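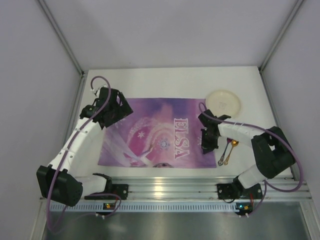 Suvard wrote to us in February that two arms are twice as useful as one, and that any buyer with room on the bench should order the pair. We sell the pair, so we ought to be pleased. We would still like you to read this page before you fill in the order form.

Emov Twin-Arm Table Set
Supplied by Zivstead
Page last revised 17 April 2021

Price: 2,250 for the set, before delivery and tax
Warranty: 20 months on the arms, 3 months on grippers and cables
Lead time: 7 weeks from cleared payment
Returns: unopened sets only

What you are paying for

Two arms with white links and black joints, a black gripper on each, and two mounting brackets that bolt to a grooved aluminium rail. The cables come fitted. The rail is included. The table, the walls and anything you want the arms to pick up are not.

The maker's leaflet says the set is "ready for household tasks". We have asked Emov more than once what that means and have not had an answer we could print. Our own reading is that the arms can be brought to a table with a placemat, a plate and a couple of spoons on it, and that the rest depends on your software, your patience and how many hours you can spare. If your budget assumes the arms will be laying tables by the end of the first month, please change the budget.

Do you need two?

Probably fewer people do than buy them. One arm will pick up a spoon. One arm will move a plate a short way, if the plate is light. The case for two begins with things that are wide, floppy or need holding at both ends, and a placemat is a fair test of that. Cloths, bags and lids are others.

If your list of jobs has none of those on it, buy the single. It costs less, it takes up less of the rail and there is half as much to go wrong. Suvard will tell you that you will only come back for the second one later. Some customers do. The bracket is the same, so you lose nothing by waiting except a second delivery charge.

Thin things on flat tables

This deserves its own heading, as it is behind most of our disappointed emails. A mat lying flat gives a gripper very little to get hold of. So does a small spoon, and two spoons resting on each other are worse than one. Shiny metal can also confuse a camera under strong light. None of this appears in the leaflet.

Before ordering, write down the five thinnest objects you expect the arms to lift. If they are most of your list, set money aside for other fingertips. We stock soft tips made by Bukhari, which help with cutlery and do rather less for mats. We would not call them a cure, whatever it says on the packet.

The costs that get left out

Table and rail fixing. The brackets need something that does not flex. A kitchen table will not do – the arms shake it, and then your careful positions are no longer your positions.

Enclosure. Optional, according to Emov. We think plain pale walls at the back and sides are worth having, partly to keep people's elbows out and partly to keep the background from changing every time someone hangs up a coat. Corner strips and panels are priced separately and can be bought from any decent metal merchant. Ours are not special.

Cables. They run along the outside of the arms in loops. The loops need slack, and slack needs space. Keep each arm's elbow well clear of the side wall at full bend or the cable will rub. Cable wear is covered for the short warranty period only, so put a spare set in the first order.

Control boards. One for each arm. Think about where they will sit before you build the front of your table, and leave yourself a way in with a screwdriver.

Time. The largest cost and the one no quote includes. Somebody has to put the plate back, straighten the mat and start again, and that person is presumably paid.

Things the maker says that we have not been able to confirm

That the two arms "work together out of the box". They move at the same time out of the box. Working together is a matter of programming.

That no adjustment is needed after shipping. Every set we have opened needed some.

That the grippers will last for years in daily use. They may. We have not sold them for long enough to know, and neither has Suvard.

Support

Zivstead answers questions on fitting, brackets and cables by email. We do not write or repair customers' programs, and we can't advise on software bought elsewhere. Questions about Bukhari tips should come to us as well, as their own help page has been out of date for a while.

To order

Send us your table depth, the length of rail you need and your list of objects. If we think the set is wrong for the list we will say so, and quote for the single arm instead. Quotes stay open for 20 days. Payment is due in full before we place the order with Emov, and we cannot cancel it once placed.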